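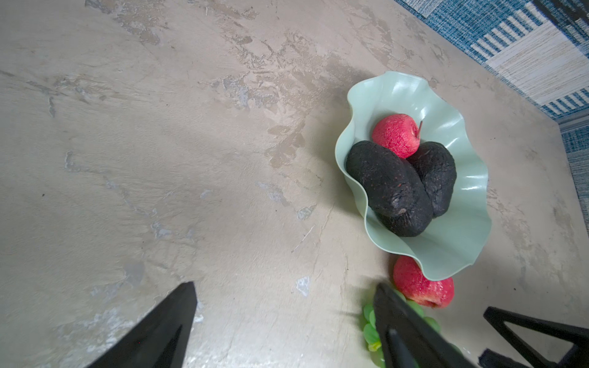 Fruit Bowl FAQ: Your Questions, My Kitchen Habits

I get a lot of mail about fruit bowls (3,769 messages in my inbox as of 3 Sep 2022, so be patient with me!), and these are the ones that keep coming back.

Can I keep apples and avocados together?

Sure, if you want the avocados ripe soon. Apples give off ethylene gas and that hurries an avocado along. I put hard ones next to an apple and start squeezing gently after two days.

Does a wavy rim make any difference?

Mostly I just love the look of it! A pale green ruffled dish sets off a red apple and dark avocados so nicely. The folds do catch dust though, so I run a soft brush around mine when I wash it.

How full should it be?

Less full than you think. I like a single layer, with the avocados side by side and a small apple tucked in the gap. Piled-up fruit bruises at the bottom and you won't find out until it's a mess.
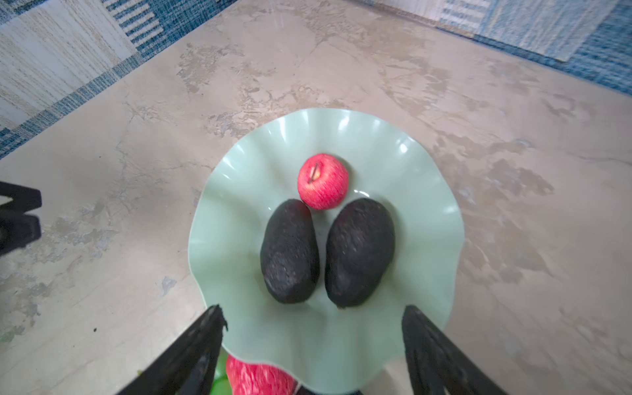 Are dark avocados always ripe?

Nope. Hass avocados turn nearly black as they ripen, but color alone has fooled me plenty of times. Press near the stem end with your thumb, and if it gives a little, it's lunch.

What about grapes?

Grapes are the awkward ones. I'll set green grapes out with the apple and avocados when people are coming over, and they look great in a heap together, but I don't leave them out overnight.

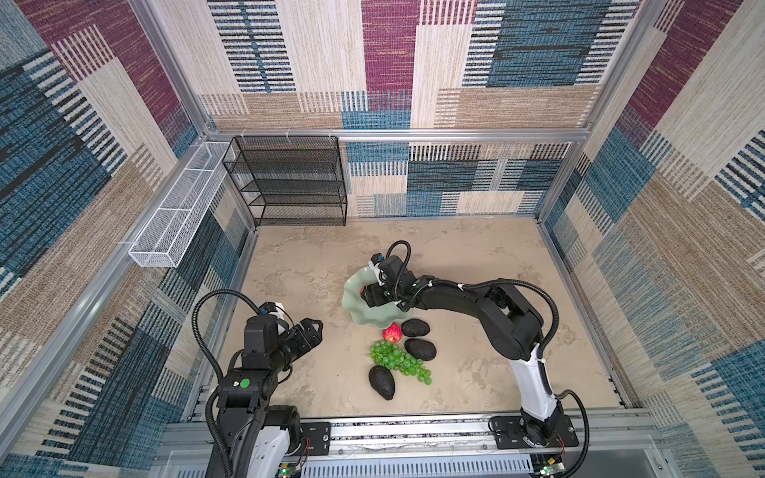 They go back in the fridge unwashed, still on the stem, and I rinse only what we're going to eat. My bag from the Nazarenko market in June lasted well over a week that way.

Do you sell bowls?

I don't, sorry! I got my everyday one at Prastar and I've never seen it restocked. Try Buko for something similar.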